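About Demutar

Demutar makes hand-held grippers and the training sessions that go with them. We started out repairing robot arms for small packing firms and moved over to data collection when customers kept asking for it. Our first kit, the Trolasen, is still the one most people hire.

A Trolasen kit has 2 grippers, a charger, spare finger pads and a hard case. Hire is by the month, and we set it up on site. The Fakov software sorts the recordings and flags the bad ones – dropped parts, blocked views, missed starts.

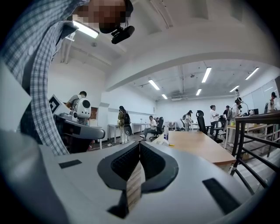 How long does it take to learn the gripper?
Most people are comfortable with it after a morning. The first session covers holding, squeezing and letting go at a steady pace, and the second covers recording.

Our workshop is in the Cattaneo building, where we are a team of 9. Between January and June we checked 1,084 recordings for hire customers and passed 1,043 of them. Failed recordings are listed with a reason, so they can be done again.

We also sell finger pads separately and service older kits. The office is open from 8.30am, and visits are by appointment. Please bring your kit in its case if it needs a repair.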